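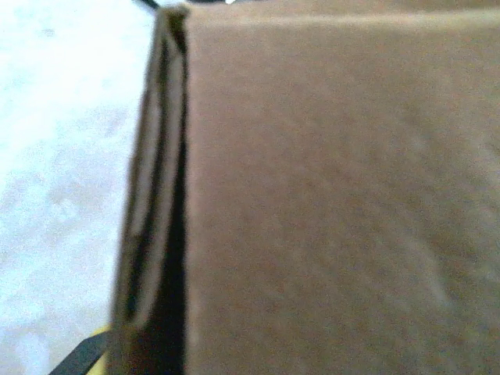
Re: [werthorpe-weddings] Favours, and whether anyone eats them

Melnyk wrote:
> We had 80 guests and gave every one of them sugared almonds in a net
> bag. I found 16 bags left under the chairs and one in the font. My
> question to the list is whether we can all agree to stop. My sister is
> getting married in April and has been quoted £313 for miniature jars of
> chutney, and I would like something to wave at her.

You can wave this at her. We did chutney. It was lovely chutney, from a farm shop out past Plaklow, and each jar had a gingham hat and a label saying "Spread the Love", which I approved at one in the morning and have had to live with ever since. Half the guests had come by train with hand luggage. The other half left theirs on the table because they thought it was for the cheese.

I'm not against favours altogether. The only ones I've ever seen go down well were flip-flops in a basket by the dance floor, and those had vanished before the first dance was over, mostly onto uncles.

If your sister must have something at each place, make it edible within the hour and let it do another job. Friends of ours iced the names onto biscuits, so the place cards and the favours were one bill. Slight trouble with a toddler who ate the top table's seating plan, but people managed.

Before she pays anyone, she should ask whether the quote includes the labels. Zedard's didn't when we asked, and nor did it include tying the ribbon, which we did ourselves in front of the telly over four evenings. I can still do the bow. There has been no call for it.

Does anyone have a use for gingham circles, pinked edge, blue? Collection from Werthorpe, after six.

--
To unsubscribe, send a blank message with "leave" in the subject line.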